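Noteck Tube Racks

Simulated demonstrations for a two-arm robot, recorded by remote control. The set has 79 episodes, each at most 60 seconds long. In each one the operator moves capped test tubes between colored racks. Episodes with a dropped tube are kept and have the flag "drop".
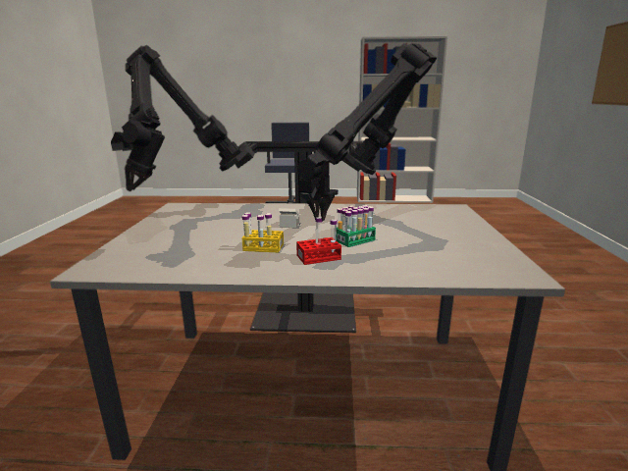
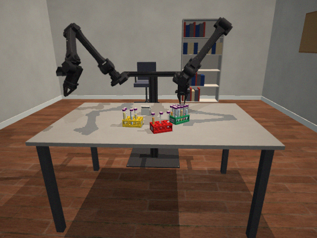
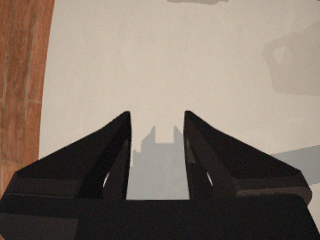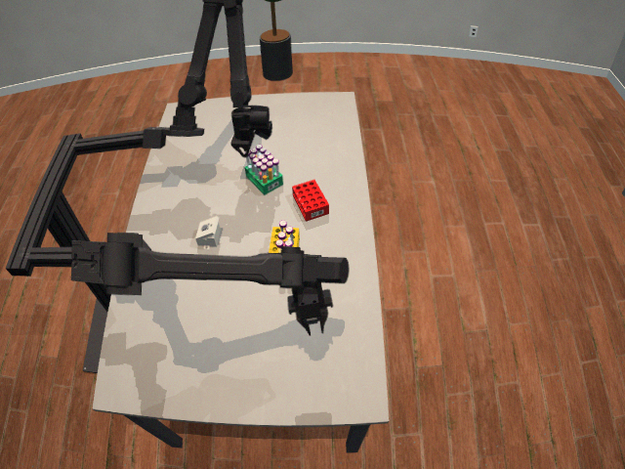 Rendered views, not in time order. The third is a close view of one gripper.

Please read the Hindeck license before use.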